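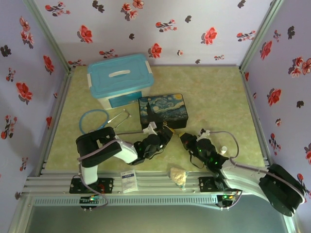 Flowered wallpaper in a small room – all walls or only one?

iresha_d
Joined March 2021
Good evening to all. I am going to paper the little room at the back of our flat in Skambridge, and I cannot decide. My husband wants flowers on one wall and white paint on the others. I would prefer flowers on every wall, as it was in my aunt's house. The room is narrow and has one window, facing south. Is it true that a large pattern makes a small room smaller? I have read this in many places, but I have never seen a reason given.

dariusz.kacz
I papered our hallway on all sides and I do not regret it. When only one wall has the pattern, the eye stops there, and you notice how near it is. What matters more is the colour of the ground. If it is pale, you can have quite big flowers.

Zofia A.
I must disagree with Dariusz, with respect. A hallway you only walk through. In a room where you sit for hours, large red flowers become tiring. I lived with such paper for two winters in Immont and I was glad when it came down. One wall is enough, in my opinion.

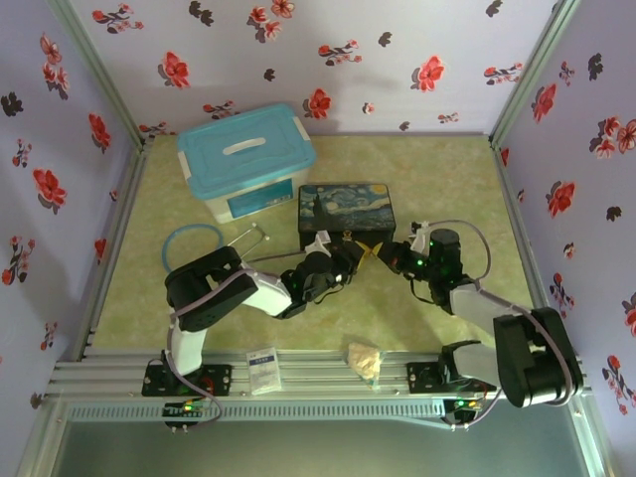 Red flowers and dark grey ones on a lavender-white ground, back wall and both sides.

Hinojosa_H
Zofia, was yours also on a pale ground? I ask because my mother's was red on brown, and that was heavy indeed.

Zofia A.
It was cream. So, pale. The flowers were close together, though, I admit this.

kaiwen_t
Whichever you choose, please check the pattern repeat before you order. I did not, and I lost a lot of paper on matching. My last roll cost 99 dollars and I used perhaps one third of it. Also buy every roll from the same batch – the number is on the label. And do not trust the corners to be straight. Draw a plumb line again after each corner and let the new strip overlap a little.

iresha_d
Thank you, Kai-wen, I did not know about the batch. Our corners are certainly not straight. Must I remove the old paint first? It is glossy.

dariusz.kacz
Not remove, only sand it lightly and wash it. Then sizing, one coat, and leave it overnight.

Zofia A.
And pin up a sample for a week, please, before you spend around 300 dollars. Look at it in the evening, with the lamp on.

iresha_d
I will order two samples tomorrow. My husband says he will vote for the smaller flowers.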